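Chapter 4
Who Pays for the Town? Local Budgets and the Public Vote

By the end of this chapter you should be able to:
explain where a local council gets its money
tell the difference between a fixed cost and a choice
describe what happens when a public vote commits a council to new spending

Key terms: reserve, ring-fenced grant, levy, statutory duty, binding vote

4.1 The Mendilow library vote

In March the voters of Mendilow were asked whether the town's branch libraries should stay open on Saturdays. They said yes by a wide margin. The question on the ballot paper was short, and it did not mention money. The council's finance officer, Negin Parsa, had the job of finding it.

She had few places to look. Most of the budget was already committed to things the council must do by law, such as collecting rubbish and keeping roads safe. The contract for street cleaning, held by a firm called Ruchti, still had 2 years to run and could not be changed without a penalty. That left parks, grants to clubs, and the reserve. 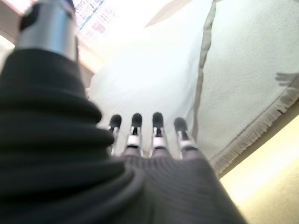

Figure 4.1 Dark ribbed fabric with a polished metal cylinder above it.

The council met twice on the matter. At the first meeting Councillor Ingeborg Hauser argued for a small rise in the local levy. At the second she withdrew the idea, as a rise of that kind would have needed a vote of its own. The money came from the reserve for the first year, and the parks budget was cut for the second.

The Mendilow case is a small one, but the same pattern is found in far larger places. A vote settles what people want. The budget then settles what they will go without, and the two decisions are often made months apart by different people.

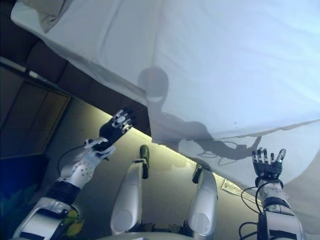 Figure 4.2 A white sheet held up between two robotic arms, with a dark shadow cast on it.

4.2 Where the money comes from

A council's income usually has three main parts. The first is the local levy, paid by households and businesses. The second is grants from central or regional government. The third is fees and charges – parking, planning applications, hire of halls and pitches.

Grants may be general or ring-fenced. A general grant can be spent as the council sees fit. A ring-fenced grant can be spent only on the purpose named in it, so a council may have money in the bank for a bus shelter and none for the library next to it.
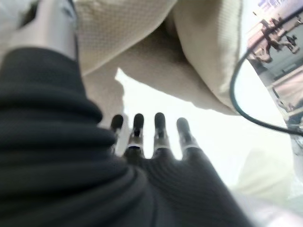

4.3 Fixed costs and choices

Statutory duties come first in any budget. After those come contracts already signed, wages already agreed and interest on loans. What remains is the part that councillors can argue over, and new members are often surprised by how small it is.

In the neighbouring town of Pikamico, councillors were given a draft budget with 30 lines in it and told which ones they were free to alter. Their debate lasted an evening.
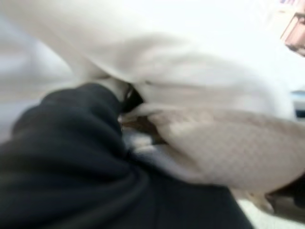

Most of it concerned the swimming pool, which was run under contract by Brustetti and lost money every winter. Closing it would have saved the running costs but not the loan taken out to build it. In the end the pool stayed open on shorter hours, and the savings went towards road repairs. Section 4.4 looks at how such contracts are drawn up and at what a council can do when it wants to leave one early.

Before you read on

Find the most recent budget summary for your own council. Make a note of the largest item of spending, and find out whether it is a statutory duty. Keep your notes, as you will need them for the exercise at the end of section 4.5.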